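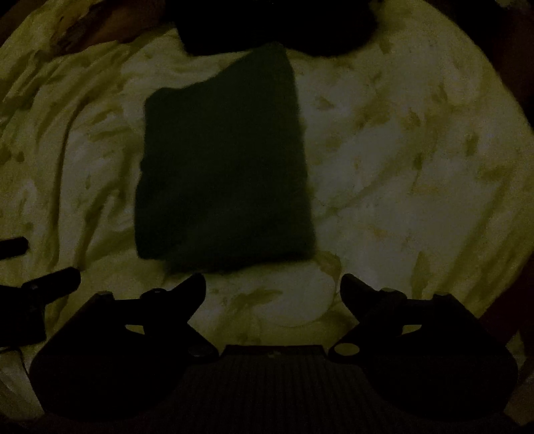
4.2 Blurbs and the missing plot

We coded the back-cover copy of 868 paranormal romance novellas, all of them from small presses. The longest blurb ran to 1600 words, for a novella not a great deal longer. Figure 3 plots blurb length against the number of plot events a reader could name afterward. The line is close to flat. Readers given the long blurbs recalled the hero's scar and his grudge and very little else.

Series position mattered more. By book 13 of Humphreys' Buvow cycle, the blurb assumes the reader knows who Atard is, why he is dead, and why this has not slowed him down. Our coders did not know. Appiah (the second coder, and the only one of us who had read the series for pleasure) was asked to stop helping.

Agreement between coders was good for setting and heat level and poor for "brooding," which we had defined badly. In 40 cases one coder marked the hero as brooding and the other marked him as tired. We kept both codes. The Eketti Press titles were rechecked in June after a reissue changed several covers and, in one case, the name of the heroine.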